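From the Dromo Games Room: The November Newsletter

What we learned from a winter of dominoes

When Ermanno Sala first suggested that we put a few domino tables at the back of the Dromo, I will admit I thought we'd get the same four people who come for everything (you know who you are, and we love you). Well! By the end of the season we had 106 names in the signing-in book, and on the last night we had to borrow chairs from the café next door.

For those who missed it, we played the old Serach rules, with partners sitting opposite each other and no talking about your hand once the tiles are drawn. That last part caused more trouble than all the scoring put together. Some of us are natural chatterers, and it is very hard to sit on a double six for half an hour without so much as a sigh. Ermanno tells me that in the village where he grew up a sigh cost you five points, and a raised eyebrow ten, and he has offered to bring that in next year. We shall see.

The scoring itself settled down nicely after the second week. We went to 14 rounds a night, which turned out a bit long for those catching the last bus to Dumberg, so from now on it will be 9, with a proper stop for tea halfway through. Please do bring something for the tea table if you can. The almond biscuits went in minutes, and I never did find out who made the ginger loaf, so if it was you, could you leave the recipe at the desk?

A few of you asked about playing at home with the grandchildren. My own feeling is that you should forget about points to begin with and let them lay the pieces out however they like. Mine spent a whole wet afternoon making roads and bridges and didn't match a single number, and by teatime they were asking how the real game went. A good big surface helps, and so does a cloth underneath if you value your table, or your ears.

We still have two sets missing a tile each, the blank-three from the green box and the four-one from the box with the broken hinge. Have a look down the side of your bag, would you? They do wander.

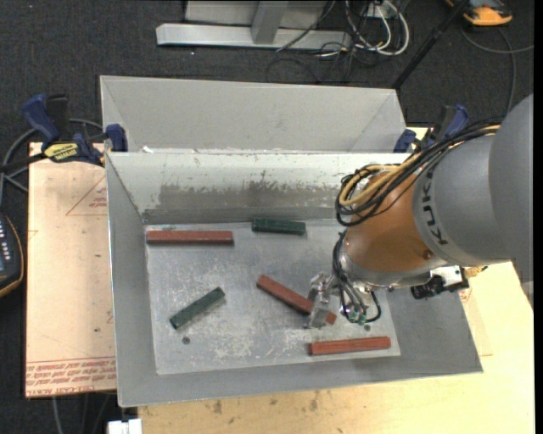
Coming up: the Twal visit

Our friends from the Twal club are coming over for a friendly match, and we need eight players and two reserves. You don't have to be one of the strong ones, as they are a very easy-going lot and last time the whole thing ended in singing. Doors open at half past six and we'd like to start by seven. Put your name on the sheet by the coat pegs, and please write it clearly, because last year we had a mystery player called "Bnnd" who never did turn up.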